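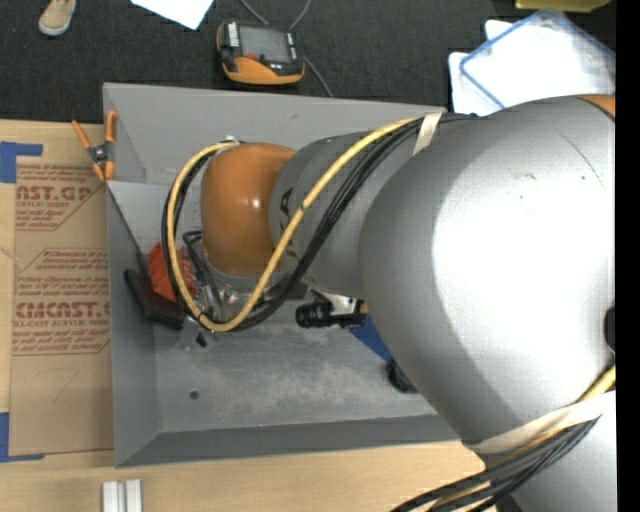 *Gray bin, light wooden table, orange wrist joint.*

I signed up for the Saturday printmaking club at the Stoltton gallery the year I turned fifteen, mostly to get out of stacking chairs at my aunt's café. It ran ten weeks, and in June they put us all on a bus to Zelton to see a woodcut show and hear a talk. I slept through the talk (sorry!) and woke up just in time for the bit where they handed out lino.

The job was to carve a place we missed. Everybody else got going right away – beaches, grandmothers' kitchens, one very good bus stop. I'd lived in Stoltton my whole life and couldn't think of anywhere I'd been away from long enough to miss. So I carved the only word I liked the shape of, which was Çınar, the name over the old bakery on our street. It had closed when I was six. I remembered the sign and the sesame on the bread and pretty much nothing else.

Of course I forgot to carve it backward. I pulled the first print, all proud of myself, and there it was, running the wrong way, with the little tail under the C pointing off like it wanted to leave. I was ready to cry into the ink. The tutor looked at it for a long time and said, "Well, do some more."

So I did 80 of them. My arm ached all the way home and the black didn't come out from under my nails until Tuesday. They hung the whole lot in the gallery stairwell at the end of the course, in rows, going up past the landing, and somebody said some 600 people walked by them on opening weekend.

One was a woman in a green raincoat who stopped on the fourth step and wouldn't move. People had to squeeze around her. I was on the landing above with a paper cup of warm lemonade, trying to look like I worked there.

"My father painted that sign," she said, to me or to the wall. "He got it the right way round, though."

I went down and asked her if she wanted one. She took two, and then she told me what they used to put in the bread.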